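Part 3: Setting up the toy sorting bin

Right, you've got your Turkley bin out of its box and you're itching to fill it. Give me five minutes first, because I rushed this bit with mine and had to start again!

1. Stand the bin on a flat, steady surface. Mine lives on an old Linley bench at waist height, and my back is very grateful.

2. Wipe the inside with a damp cloth and dry it well, corners included.

3. Pick a small mixed lot for your first go. I like a few toys (an animal, a bit of pretend food, a block) plus a couple of odds and ends from the kitchen or the shed drawer.

4. Lay everything in loosely, with a gap between things if you can manage it. Don't pile them up yet – that comes in Part 4.
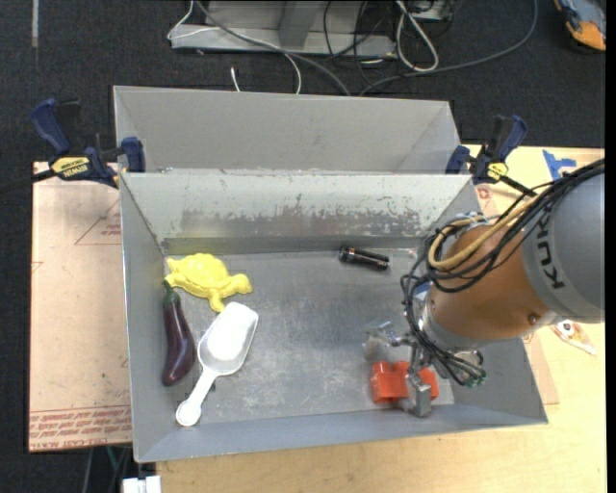

5. Take things out one at a time, starting with whatever is easiest to get hold of. Blocks are lovely for this. Round, shiny things like to roll off, so go slowly with those.

6. Put each thing straight into its own tub: toys in one, kitchen bits in another, anything you can't place in a third.

Note: the bin will get scratched. The metal marks quickly and the paint chips on the slopes, and it works just as well afterwards (mine has had years of it).

Caution: keep batteries, and anything that might have one inside, well away from small children. Check them for leaks before they go back in the drawer.

Caution: lift the bin with both hands, and empty it first. I weighed mine full once, with 35 things in it, and I wouldn't carry that downstairs again.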